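Trekunton Shot Tracker, one season of use
Review by Ragnvald Magnusson

I coach the women's basketball team at Ercombe, a small college club, and I am not a person who buys electronics easily. Our scorebook was always paper and two pencils. Last September my assistant, Yareli Palacios, convinced me to try the Trekunton Shot Tracker, a sensor that is mounted behind the backboard and sends every shot to a tablet.

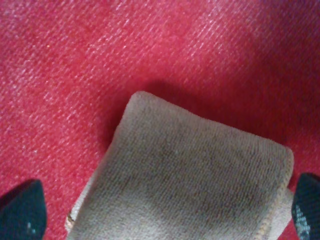
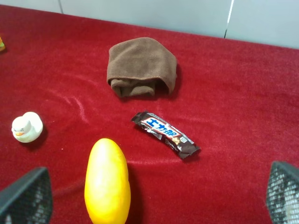
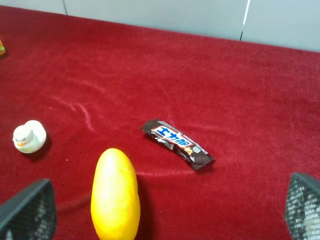
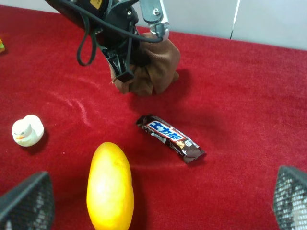 Red cloth in all four, with a folded towel in the first.

The installation took us 28 minutes, with one ladder. The instructions are clear, but the text is very small, and the drawing for the lower clamp shows an older model. After this, the tablet found the sensor immediately.

Until the end of the season the tracker recorded 3,108 shots in our practices. For makes and misses I trust it. Yareli kept the paper book in parallel for the first month, and the differences were few, mostly when two players were shooting at the same basket. For the position of the shot I trust it less. A corner three with the foot near the line is sometimes saved as a long two, and you must correct it by hand.

What I liked most is the report for each player. Nayeli Salinas, our point guard, always believed she was better from the left side. The report said the opposite, after 172 attempts from each wing. She was not happy with me that evening, but she changed her warm-up, and against Erkumstead she made four threes, three of them from the right.

The battery is the weak point. On the box they promise a full week, and we charged it after every second practice. In a cold gym it was worse. I wrote to the support and received a polite answer with no solution in it.

Also I would like a better export. The file opens in a spreadsheet, but the columns have names such as "val2" and "val3", and I had to guess. Ximena Ventura from the Xolalpa club uses the same tracker and sent me her list of what they mean — without it I would still be guessing.

For a team with 15 players and one basket camera already, it is maybe too much. For us it was worth the price. I would buy it again, but I keep the pencils in the bag for away games, because the home team does not always allow you to climb on their backboard.

Rating: 4 out of 5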